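Textbooks > Cabinetmaking and Interior Fit-Out > Part Two: Built Work > Chapter 6

Chapter 6
Scribing and Filling: Fitting Straight Cabinets to Rooms That Are Not Straight

In the chapters of Part One we made cabinets in the workshop, where the floor is flat, the bench is flat and the light is good. From this chapter the cabinet leaves the workshop. It will stand in a room, and the room was built by other people, with other tolerances, and often many years before the cabinet was thought of. The subject of the chapter is the narrow strip of space between the two, and how the installer closes it.

After studying this chapter you should be able to survey a wall for plumb, straightness and square; decide which edges of a design need a scribe allowance, which need a separate filler and which can be left with an open gap; transfer the line of a wall to a panel; and cut to this line without damage to the finished face. You should also be able to explain your choice to a client, who will often have a different opinion about it.

6.1 Why a gap exists

A plasterboard wall is only as straight as the studs behind it, and at the internal corners it is usually less straight, for the setter has built up compound there to hide the tape. A masonry wall with render can have a belly in the middle of its height. An old timber floor may run down towards one side of the house, so that a cabinet set level on it will show a gap under one end. None of this is a fault in the ordinary sense. The wall was made to look straight to the eye of a person standing in the room, and for this purpose it succeeds very well. The trouble begins when we put a machined panel against it. The panel is a straightedge, and it shows everything.

My first teacher, Märta Kristiansen, had the habit to lean a plain white board in the corner of every room before she unpacked her tools. She did not measure anything with it. She stood at the doorway and looked at the shadow behind the board, and then she knew what kind of day it would be. I still recommend this to apprentices, although it does not replace a proper survey.

Three terms must be kept apart, and in the trade they are often mixed. A wall is plumb when it is vertical. It is straight when it has no hollows or bellies along its length or height. It is square when it meets the neighbouring wall at a right angle. A wall can be plumb at both ends and still be hollow in the centre, and it can be perfectly straight and lean into the room. Each condition asks for a different remedy, so the survey must record all of them separately.

6.2 The survey

Begin with the wall which receives the most visible end of the cabinet. Hold a long level vertically against it at the position of the front edge of the cabinet, and not in the corner, where the plaster is thickest. Note where the level touches and where it does not. Repeat at the position of the back edge. Then lay the level horizontally at floor height, at bench height and at the top of the tallest unit.

Write the readings on the wall itself in soft pencil if the surface will be covered, or on low-tack tape if it will not. In this book all readings are taken from a single vertical reference line, which we call the datum. The datum is set with a laser or a plumb bob at a fixed offset from the corner. For domestic work an offset of 300 mm is convenient, as it clears the build-up of compound and can still be reached with a short rule. If the reading at the top is 300 mm and the reading in the middle is smaller, the wall has come towards you, and this is the place where the panel will touch first.

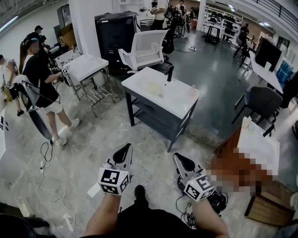
The tightest reading decides the size of the cabinet. This sounds obvious when it is written in a book, but the most common mistake in ordering is to measure the opening one time, at a comfortable height, and to send this number to the workshop. The opening must be measured at the floor, in the middle and at the top, at the front and also at the back. The smallest of these is the opening. The others only tell you how much you will have to fill.

Electrical outlets, skirting boards, window architraves and the swing of doors belong in the survey too. A skirting board which is left in place will hold the cabinet away from the wall by its own thickness, along the whole length. Decide at the survey whether it is removed, cut back or received in a notch in the end panel, and write the decision down with the name of the person who made it.

6.3 Three ways to close the gap

The scribed edge. The end panel or face frame is made wider than needed, and the surplus is cut away on site to follow the wall. The result is the cleanest of the three, since there is no additional joint. It requires that the material can be cut and re-edged on site, or that the cut edge will be hidden in the corner. Solid timber and veneered panels take a scribe well. Thin melamine chips easily and wants a fine blade, a supported face and some patience.

The separate filler. A strip of matching material is fixed between the cabinet and the wall, and only the strip is scribed. The cabinet itself stays rectangular. If the strip is spoiled you cut another one, and the loss is small. Fillers are also necessary where a door or drawer must open beside a wall. A hinged door at the corner needs room for its own thickness and for its handle, and a drawer behind this door needs still more. Many handsome drawings have been made in which the bottom drawer cannot pass the door frame.

The open shadow gap. The cabinet stops short of the wall on purpose, and a recessed strip, usually in a dark colour, closes the back of the space. It must be wide enough that the eye does not notice its variation. When a wall wanders by several millimetres, a narrow gap will look like an error and a generous one will look like a decision.

The choice is partly one of taste. In the Villalobos apartments, which are studied at length in Chapter 9, the architect asked for shadow gaps at all tall units and scribed edges at all low ones. The installers complained at first that they had to keep two methods in mind, but the low units are seen from above, where a gap collects dust and crumbs, and the tall ones are seen from the front.

6.4 How much to allow

Students always ask for a number. The number depends on the survey, but a workshop cannot wait for the survey of every room, and so each firm has its own standard. The joinery Grellen, where the author worked for some years, made all fillers 100 mm wide in the raw state and trimmed them on site. This is wasteful of material but nobody had to drive back for a wider piece. Other shops supply a narrower filler and accept that sometimes it will not be enough.

For an integral scribe on an end panel, the allowance should be the full variation found in the survey plus 2 mm for the saw and the plane. With less than this the blade has no material to bear on at the tightest place, and it will wander out of the cut.

Worked case 6.1. A wardrobe opening has a right-hand wall which leans into the room towards the top. From a datum set 300 mm from the wall at the floor, the reading at the top is 288 mm. The variation is therefore 12 mm. The designer wishes the visible filler to be not less than 100 mm at its narrowest place, so that the door handle clears the wall. The filler must be 112 mm at the floor, and the blank must be wider than this again by the cutting allowance. Draw the case for yourself before you continue, and mark on it which side of the strip is straight and which side is scribed. Patricio Montoya, who read this chapter in draft, reports that a third of his evening class scribes the wrong side at the first attempt.

6.5 Before cutting

Set the cabinet in its final position, level and fixed or firmly clamped, before any line is drawn. A scribe line taken from a cabinet that will later be moved has no value. Place the filler against the wall, plumb, and hold it there with tape or a light clamp. Set the compass or scribing block to the widest gap to be removed and keep this setting until the line is complete. Draw downward in one movement where you can reach, with the point always horizontal to the wall.

The Clornent pattern of scribing block and the older Floketti wheel are both treated in the next section, together with the use of a plain washer and pencil, which on a gently curved wall gives a result just as good. We will then consider the saw, the bevel of the undercut, and the order of work when a panel has to be scribed to the wall and to the floor at the same time.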